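Hand-held gripper kit for recording, 11 or 20 hours package?
Varnwood Community Help > Automation > Buying advice

Posted by hermelin_k, 9th January

Hello all. Our small team wants to teach a robot arm to put light things away, such as caps and bags on hooks. We have an offer from Fudier for their hand-held gripper kit. It has a camera on the tool, a square marker on the arm and rubber finger pads. The price is 577 for one tool with 11 hours of support, or more if we take 20 hours. We had a demo unit on our floor and I liked the weight, but I am not sure about two points. First, the camera sees very wide. Second, I do not know if the finger pads are a wearing part that we must buy again.
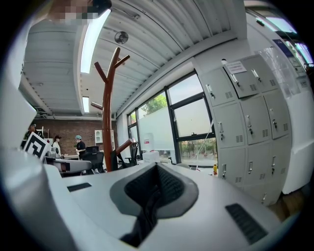
View from the Fudier tool in our office, coat rack in the middle

The hook tasks would be done at this rack, so the windows will always be on one side. Does the bright light disturb the tracking? And is the longer support package worth the money? Mutmont offered us a similar tool for 466, but without any support, and their delivery is only in September.

Posted by pallas_ridge

We use the same kit since last year. The wide view is good for you, because the software finds its position from fixed things in the room. Brick, lockers and window frames are all fine for this. Strong sun on the marker was a problem for us — we closed the blinds and after that we lost only a few recordings per day. Please do the calibration again each time you move to another room. The manual says this on a late page and we missed it.

Pads are a wearing part, yes. Ours became smooth after some 20 days of daily use. Ask Fudier to put a spare set in the offer before you sign. For support, we used four hours in total, so I would take the small package.

Posted by tobo

Take the Mutmont, cheaper.

Posted by lindqvarn

I would not wait until September if your project starts now. Also ask who owns the recordings. With Hermans we had a contract where they kept a copy of everything, and we had to write to them two times to change it. I do not know how Fudier does this. Colleagues who walk in the background should know about it too, and you should ask if the faces are blurred before or after the upload.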